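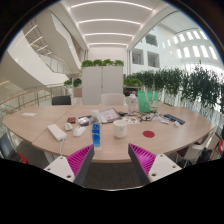 Figure 1. The shared table, with the bottle, the cup and the red disc along the front edge.

Where Things End Up: A Study of One Shared Table
Project report, Peldale group

1. Why a table

Our first proposal was about traffic flow in the cafeteria. It was turned down on the grounds that another group had already turned in the same proposal, with a better map. We had one evening to find something else to study, and we spent it sitting at the big table in the project room, moving other people's belongings so we could put our elbows down. By nine we had a topic.

The table has a light brown wood-grain top and a seam that runs across it on the diagonal. Everybody in the building uses it and no one has been assigned to it. We wanted to know what gets left there, how long it stays, and whether any of it could be persuaded to leave.

2. What we did

We checked the table twice a day, at 8:30 in the morning and again at 5 in the afternoon, for 5 weeks. At each check we wrote down every object on the top, which zone it was in, and whether it had moved since the last check. Anything being used by a person sitting there didn't count. Neither did crumbs, after a long argument.

We split the table into zones. The seam made a handy border, so everything to the left of it became Zone A. The strip along the front edge became Zone B, and the rest, toward the back, became Zone C. We had a fourth zone for the first week but couldn't agree where it was.

Entries went into Plusby, the spreadsheet tool the department likes us to use. Plusby turned "cup" into a calendar entry twice. We fixed those by hand.

In total we logged 703 sightings of 189 different objects. A sighting is one object at one check, so a mug that sits there for a week is one object and a lot of sightings, and also a mug that someone should wash.

3. What we found

Drinks hug the front. Bottles and cups made up the largest group, and most of them were in Zone B, within easy reach of a chair. Figure 1 is fairly typical: a clear plastic bottle with a blue label near the front edge, and a white cup to its right. A taller clear bottle stands farther back, beyond arm's length for most of us. Drinks in Zone C stayed longer than drinks in Zone B. Our guess is that people forget what they can't knock over.

Cables decide the rest. The white power strip lives in Zone A, lying at whatever angle it was last dropped, with its cable going down over the table edge. Small electrical things gather near it. The white computer mouse turned up between the power strip and the bottle so often that we stopped writing its position out in full and just put "M, usual." We never found out which computer it belonged to. It may be a free agent.

Paper goes flat and stays. A clipboard or folder with a printed page on it was one of our longest residents. The single sheets did nearly as well. People will move a cup to make room, but they will put a laptop down on top of paper and carry on.

Then there is the category we labeled Unclear. The flat, dark red disc on the right is in it. In our notes it is called a coaster, a lid, a puck and, in one late entry, "the disc, again." Nothing was ever set on it while we were checking. The crumpled white and silvery item toward the left is in the same category, and one member of the group would like it recorded that she voted for Trash.

4. The tray experiment

In week four we put out a shallow tray marked Rugemalira, after the storage company printed on its underside, and a sign asking people to put loose items in it. We had high hopes for the tray. The number of items on the table at the next check went up by one, and the one was the tray.

Later that week it did start to fill, mostly with pens. Someone also left a packet of Flollo mints in it, which was the first time anybody had shown the project any gratitude. The mints were gone by Monday. We took the tray away before the last week so we could compare, and the pens went back to Zone C as if they'd been waiting for permission.

5. Problems with the method

We used the table ourselves. At least two of the water bottles in the early data were ours, and one of us logged his own bottle for four days before recognizing it.

The checks were at fixed times, so anything that came and went over lunch was missed. The seam is diagonal, so large objects could be in Zone A and Zone C at once. We gave them to whichever zone had the bigger share, judged by eye.

We planned to survey 200 people about what they leave behind and why. We printed 200 forms. The remaining forms are on the table, in Zone C.

6. If another group takes this on

Check at lunch. Label your own bottle. Ask for a wall hook near the power strip before trying another tray, as small things with cords seemed to have nowhere else to go. And please write down where you saw the red disc, with the date, in the back of our notebook. We left it next to the clipboard.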